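Running a Node From the Hall Closet: A Chat With Siv Sjöberg

2023-08-14

I've been wanting to talk to somebody who runs a validator at home for ages, mostly because I keep almost doing it myself and then chickening out (you should see my browser tabs). Siv Sjöberg has kept one going on the Tendum network for two years now, and she was nice enough to give me most of an afternoon on the phone.

My first question was the dumb one. Why bother, when you can hand your coins to a pool and forget about them?

"Because I'm stubborn!" she said, laughing. "I bought my first coins on an exchange, Grarna, and one morning withdrawals were paused. It was only for 7 hours. But I sat there refreshing the page and thought, okay, I don't like this feeling."

So she moved everything to her own wallet and started reading. The machine she uses is a secondhand mini PC that lives in the hall closet, next to the vacuum cleaner. She paid $147 for it and then spent more than that on a bigger drive, which she's still a little grumpy about.
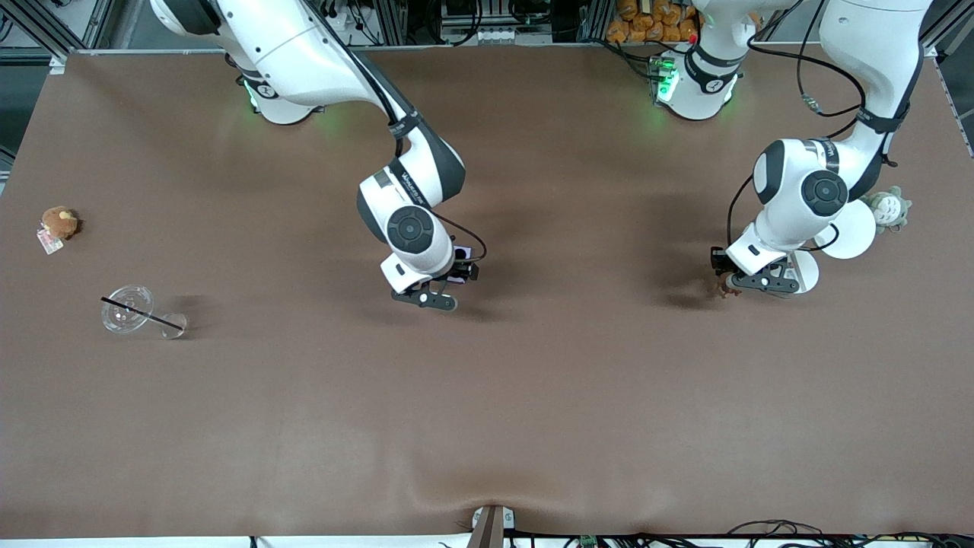

Two robot arms over a brown tabletop.

I asked what she earns, and she didn't dodge. Last year it came to 857 coins before taxes, and she sold a chunk of them in April to pay the tax bill. "People hear the coin number and get excited," she told me. "Then I tell them what a coin is worth and they go back to their sandwich."

The worst moment? That would be the Drevwood upgrade. She'd read the notes, she'd marked the block height on her calendar, and she still ran the old client by mistake. Her node sat out for 151 blocks while she hunted for the right version, still in her bathrobe. The penalty was small, but she talks about it like a car crash.

What got her out of it was a message from Amparo Usuga, another validator she knew only from the forum. "Amparo just wrote, check your config path. Two minutes later I was back. I've never met her and I'd lend her my car."
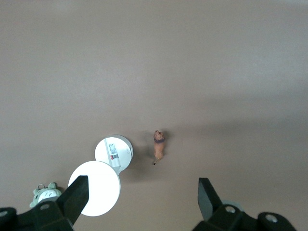

What she'd tell a beginner

Start on the test network, she says, and stay there longer than you want to. Write your seed phrase on paper, twice, and keep the copies in different buildings. Siv doesn't trust photos of it, or cloud notes, or "that one clever friend with a safe."

She's also picky about wallets. She uses Triệu for the everyday stuff because she likes how it shows the fee before you sign, but her stake sits on separate keys that she touches maybe twice a year.

And would she put more money in? She took a while with that one. "No, I don't think so. I put in what I could stand to lose, and I haven't gotten any richer, so the amount is the same."

I did ask if I should finally set one up myself. She wanted to know how often my internet goes down, and when I told her, there was a long silence on the line. I'm calling my provider this week!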